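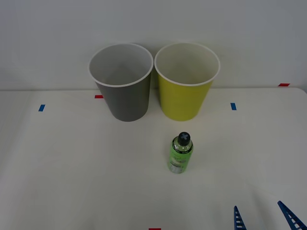
Two cups, side by side on the white table.

I've been using the Wollora projector for my superhero telly nights since the start of September, and I reckon I've finally got enough episodes behind me to say something useful about it. It cost me $500, so I was always going to be fussy!

First up, the colour. My test was the season two finale of Vurkurthorpe (the big rooftop fight, you know the one), and it looked gorgeous. Agathe Guillot's costume is that murky bottle green that turns to mud on my old set, and I could see the stitching on the collar. Skin tones lean a bit pink out of the box, but the Warm setting fixes it.

Dark scenes are where it struggles. Half of Ruston takes place in a tunnel and I spent most of the pilot squinting at grey blobs. Curtains shut helps, a proper screen helps more. My mate Atif Bugti has the dearer Laing model and yes, his blacks are better, but his fan sounds like a hair dryer and mine just hums.

The speaker is fine for dialogue and hopeless for explosions. Plug something in. There are 2 HDMI ports, both on the left side, so you'll want a longish cable if your gear lives on the right like mine does.

Menus are slow. The remote isn't backlit either, so I keep hitting mute when I want pause (usually mid-speech, always to groans from the couch).

Would I buy it again? For capes and spaceships, yep, easily. If you mostly watch moody crime stuff, save up for the Laing.

8 out of 10 from me. I'm doing the whole Vurkurthorpe crossover on it next, and I'll add a note on lamp life once I've finished.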